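Inicio | Foros | Taller | Hogar | Buscar | Entrar
Etiquetas: automatización, robots, almacén, "el futuro ya está aquí"

Tema: ¿Alguien ha visto de verdad un robot que haga el trabajo de una persona?

tornilloflojo
Abro el hilo porque mi cuñado lleva toda la semana con que en tres años no quedará un mozo de almacén en pie y que en casa tendremos un cacharro doblando camisas. Yo trabajo en recambios, preparando pedidos, y no me lo creo. Me paso el día sacando piezas de cubetas. Hay piezas que se enganchan entre ellas, bolsitas que se pegan al fondo, etiquetas del revés. ¿Alguien tiene en su empresa una máquina que haga eso sin una persona detrás arreglándole los líos?

MarisaPuma
En Puma pusimos una el año pasado (Puma es el taller de mi familia, nada que ver con las zapatillas). Atornilla tapas, siempre la misma tapa, siempre en el mismo sitio. Eso lo hace estupendamente y no se queja. Le cambias la tapa por otra un poco más alta y tienes que llamar al técnico.

rodillo_78
Pues yo discrepo con los dos. Una cosa es atornillar y otra es coger y dejar, que está mucho más avanzado de lo que pensáis. Los de Rokton ya venden celdas que vacían cubetas enteras. No será perfecto, pero perfecto tampoco es el chaval que entra un martes a las seis de la mañana sin dormir.

tornilloflojo
Vender las vende cualquiera. ¿Las has visto funcionar tú, o el vídeo?

rodillo_78
El vídeo y una demostración en feria. Y en la feria cogía de todo.

Jairo Flores
Lo de la feria me lo sé de memoria. Yo estuve en una donde el robot cogió 16 piezas seguidas y la gente aplaudía. Pregunté si podía echar yo a la cubeta una bolsa con tornillos sueltos y me dijeron muy amablemente que no. Las piezas eran las suyas, la cubeta era la suya y la luz también.

clumsia
Yo vengo por la parte de casa, que el título no lo deja claro. Tuvimos un Clumis de esos que en teoría recogen juguetes del suelo. Recogía pelotas. Los calcetines los empujaba debajo del sofá, y una pieza plana sobre la alfombra ni la tocaba. Lo devolvimos. Mi hija mayor recoge mejor, y eso que hay que pedírselo 50 veces.

rodillo_78
Un juguete doméstico barato no es comparable con una máquina industrial, eso es hacer trampa.

clumsia
Barato, dice. Costaba casi 1000 euros.

MarisaPuma
Rodillo, en parte tienes razón, pero fíjate en que cada vez que alguien cuenta un caso malo la respuesta es que ese no contaba. Entonces, ¿cuál cuenta?

Jairo Flores
Voy a ponerlo concreto, que si no esto es religión. Hablamos de una estantería dinámica normalita, con caminos de rodillos y cajas de plástico. El trabajo es meter la mano, coger lo que toca, sacar la caja vacía y que venga la siguiente. Os pongo dos fotos, con el sitio tal como lo ve la pinza:
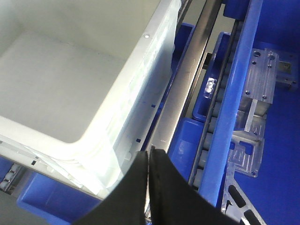 Estas son las distancias con las que hay que trabajar, en las dos fotos: 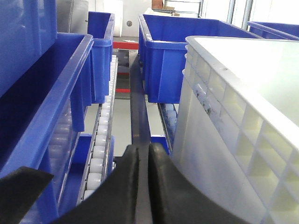 Ahora pensad en lo que hacéis vosotros sin daros cuenta. Si una caja entra torcida en los rodillos, le dais con la cadera. Si el plástico es medio transparente y no se ve bien dónde acaba la pared, metéis los dedos y lo notáis. Si queda una pieza pequeña en la esquina, volcáis la caja y a correr. Para una pinza de dos dedos cada una de esas cosas es un problema distinto, y alguien tiene que haberlo previsto. Yo no digo que no se pueda. Digo que entre poder hacerlo una vez y hacerlo un turno entero hay una distancia que en los folletos no sale.

tornilloflojo
Lo de volcar la caja es tal cual. Lo hago mil veces y jamás lo habría contado como parte del trabajo.

rodillo_78
Nadie pide que trabaje igual que una persona. Se pone otra pinza, una ventosa, cajas todas del mismo color y se acabó. El almacén se adapta a la máquina.

MarisaPuma
Ya, y eso quién lo paga. A nosotros nos pasaron presupuesto para cambiar todas las cajas y salía más caro que el brazo.

Jairo Flores
Con ventosa se arreglan las piezas planas y se te estropean las que tienen agujeros. Lo probamos en Senda, donde estaba yo antes, y acabamos separando las referencias a mano para dárselas ya ordenadas. O sea, una persona preparándole el trabajo al robot. En el informe figuraba como automatizado.

rodillo_78
Eso será una mala implantación. Yo sigo pensando que el coger y dejar está prácticamente resuelto y que os quedaréis atrás.

clumsia
"Prácticamente" lo decía también la caja del Clumis.

tornilloflojo
Rodillo, te tomo la palabra: si sabes de alguna celda de esas en una empresa de verdad, con género revuelto, pásame el contacto por privado. Pido el día libre y voy a verla, me llevo a mi cuñado y todo.

rodillo_78
Pregunto y te digo. El comercial me debe una llamada desde abril.

Responder | Citar | Volver al foro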